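Breaker trips when space heater and kettle run together, rewire or reset?

Posted in Home Electrical
Asked by Arruda
3 replies, 87 views

I rent a small unit on the ground floor. The breaker for the main room trips most mornings when the kettle and a space heater run together. The heater is a Nurkix rated at 1,302 watts on the label. The kettle label says 3,000 watts. Supply is 230 volts, breaker is marked 16 A. Each appliance runs fine alone. The trip is not instant. It takes a minute or more, sometimes longer than the kettle needs to boil.

I have tried a different socket on the same wall, with the same result. The one behind the side table has a red button in the module next to it, and I have left that alone. Is the breaker worn out, or is this a wiring fault I should report? 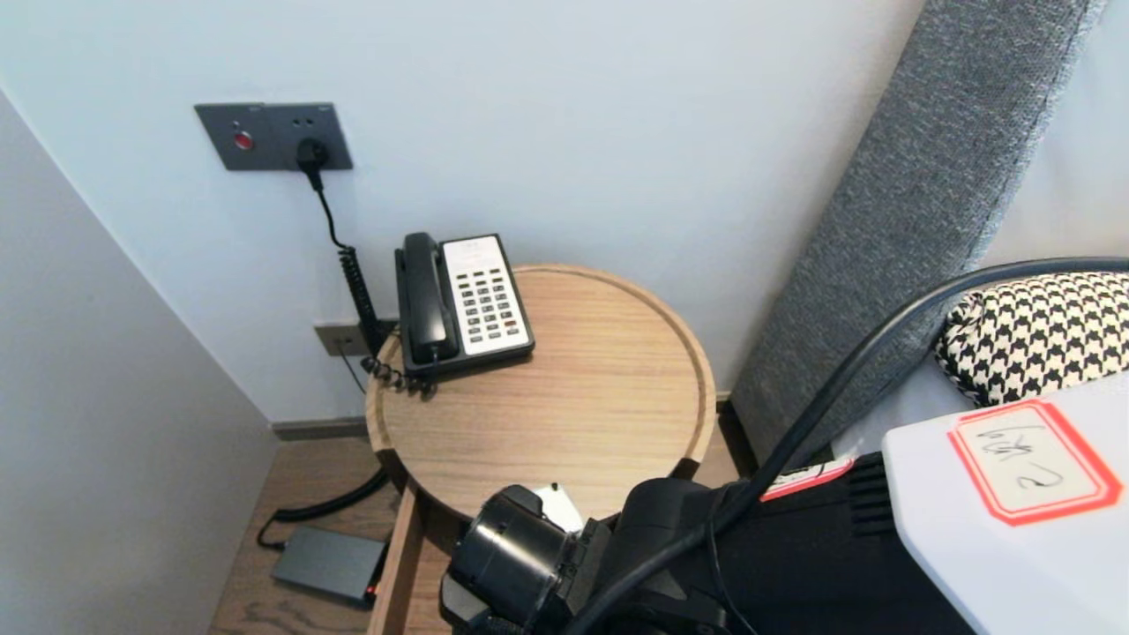 Brirnadside
Add the two loads before you suspect the breaker. 3,000 plus 1,302 is 4,302 watts. Divide by 230 and you get 18.7 amps on a 16 amp circuit. A standard breaker carries a small overload for a while, then the thermal element bends far enough to open it. The delay you describe fits that. A short circuit would trip it at once.

Moving to another socket changes nothing if both sockets are on the same circuit. To find out which ones are, switch off that breaker and test each socket with a lamp. Write the results on paper and tape it inside the panel door. If the kitchen has its own circuit, boil the kettle there.

Do not let anyone fit a 20 A breaker to stop the trips. The breaker is sized to protect the cable in the wall – you would have to confirm the cable size first, and in a rental that is the landlord's job.

Pururico
Had the same thing, bought a smaller kettle, problem gone. Takes longer to boil.

Brirnadside
Adding to my earlier reply. A smaller kettle works on the same arithmetic. With the heater on, you have 3,680 watts minus 1,302 available, so 2,378 for everything else on the circuit. A 2,000 watt kettle fits under that with a little room for lamps and a laptop charger.

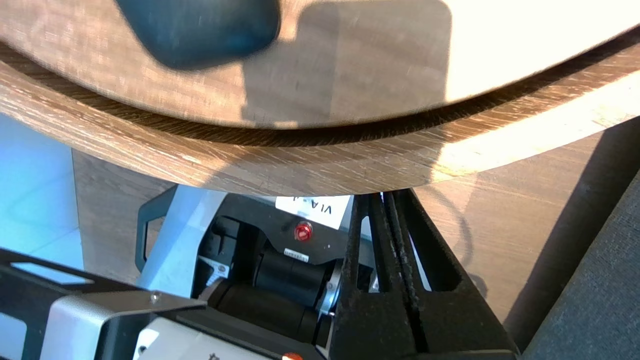 That margin only holds if the heater stays at its rated draw. Some heaters have a fan or a second element that comes on at the high setting, and the label may list only one figure. A plug-in power meter will show the real number. Run the heater on each setting for ten minutes and note the highest reading.

Check the plugs after a long run as well. Slightly warm is normal at this load. If a plug is too hot to hold, or the socket face is discolored, stop using that socket and report it. A loose terminal heats up well below the breaker rating, and the breaker will not detect it.

If it still trips with the total under 16 amps, ask for an electrician to test the breaker and the circuit.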